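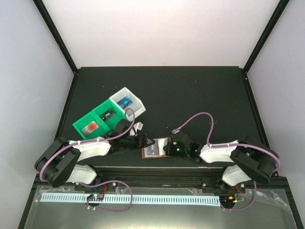

Slide 2: green and white containers, side by side

Start with the kitchen drawer. Ask who has one they can't close.

Bimla Mishra ran the sorting workshops at Prindside for 4 winters. Her rule was one colour per kind of thing, and no labels until the second week. People keep moving stuff around before then.

Numbers: 113 households signed up, around half came back in February. Don't dwell on it.

Pause here — take a question if there is one.

Next slide is the garage shelves. Skip if we're past 6 minutes and go straight to paint tins.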